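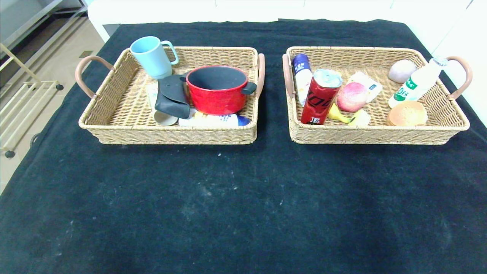
Dernstead library network opens its borrowing data project to all branches

26 April 2018

A data project that began with one question at one branch is going network-wide. The Dernstead library network said it will extend its new analytics platform to every branch by September, after a trial that gave staff their first clear look at how books, films and tools move around the county.

The platform was built with Trutomance, a small software firm that works mostly with public bodies, and it runs on a shared data store the network calls Jumari. Until last year, each branch kept its own records in its own way. Some used the main catalog system for everything. Others had spreadsheets for the items that didn't fit, such as loanable sewing machines, board games and cake pans. Getting a single answer about the whole network could take weeks of phone calls and copy-and-paste.

Now it takes a couple of minutes, and the people using it are clearly having a great time with it.

"I came in one morning with a list of things I'd wanted to know for years, and I was through it before lunch," said Si-eun Bae, who leads collections for the network. "Then I started making a new list. My team has had to pull me away from the screen more than once."

The trial began at the Harahap branch, the busiest of the lot, with a deliberately narrow job: find out why so many reserved items were arriving late. The team loaded two years of reservation and delivery records and matched them against van schedules. The cause showed up quickly. Items reserved in the late afternoon were being sorted after the van had left, then sorted a second time the next morning because the first batch of labels no longer matched the route. Moving the label run by 70 minutes fixed most of it. The average wait for a reserved item at Harahap dropped by 3 days.

That one result did a lot to win people over. Branch managers who had been polite but cool about the project started asking when it would be their turn, and the second and third questions came from them. One wanted to know which large-print titles were being requested at one end of the county while sitting untouched on shelves at the other. Another asked for a picture of borrowing during school breaks, so that she could plan staff hours a season ahead.

The large-print question turned up a lovely surprise. The trial found 102 titles that had waiting lists at one branch and spare copies at another, some of them for the better part of a year. The old system had no way of showing the two facts side by side. Those books have been moved, and the network now runs the same check on the first working morning of each month.

Parviz Rahimi, who heads the Trutomance side of the work, said most of the effort went into the plain business of making records agree with each other. Branch codes had changed over the years. Dates were stored in four different styles. One branch had recorded every returned DVD as a new loan for the whole of a summer, and it took his team a while to work out why a quiet building appeared to have gone wild for movies.

"People want to hear about the clever part, and I love the clever part too," Rahimi said. "But we spent months on the cleaning, and I'm proud of it. Once the records line up, a librarian can ask something in ordinary words and trust what comes back. That's a wonderful thing to watch."

Jumari pulls in fresh records from each connected branch overnight. Staff see them through a set of simple pages, with charts for the common questions and a search box for the rest. There is also an export button for anybody who would still like a spreadsheet, and plenty do. Bae said she fought hard for that button.

Privacy came up early and often. The platform doesn't hold borrowers' names, addresses or card numbers. Each loan is stored with the item, the branch and the date, plus a broad age band where the reader has agreed to give one. Results covering very small groups are hidden, so a chart can't be used to guess what a particular person in a small town has been reading. The network plans to post a page on its website that sets out what is collected and how long it is kept, and readers will be able to ask for a printed copy at any desk.

The wider rollout will go in stages. Larger town branches come first, followed by the smaller ones and the mobile library – that last one is the trickiest, as its loans are recorded on a laptop that is often out of signal range. Trutomance is testing a version of the nightly update that waits patiently until the van is back at the depot and then catches up.

Training is being kept short. Each branch will get two half-day sessions, and staff are asked to bring a real question from their own work. In the Harahap sessions, those ranged from how often the repair manuals go out to whether anyone still borrows the language cassettes. (They do, and one set has barely touched the shelf since it was cataloged.)

The team is also starting to look ahead. The next piece of work is a forecast of demand for new titles, based on how similar books have done in the past, which could help buyers decide how many copies to order before publication. Early tests have been encouraging for fiction and much less so for cookbooks, where a single TV appearance can throw everything off. Rahimi said the forecast will stay in testing until it beats the buyers' own estimates, and he was quick to add that the buyers are very good.

For Bae, the best part has been hearing branches talk to each other. A shared chart went up in the staff room at Harahap last month showing the most traveled item in the network, a guide to keeping bees that has been sent back and forth between branches so often that its cover has been replaced. Other branches have since asked for the same chart, and there is now some friendly competition over whose copy of what has gone the farthest.

Readers with questions about the project can ask at any Dernstead branch. A public version of the monthly figures, with the most borrowed titles for each branch, is due to go online once the last of the town branches has been connected.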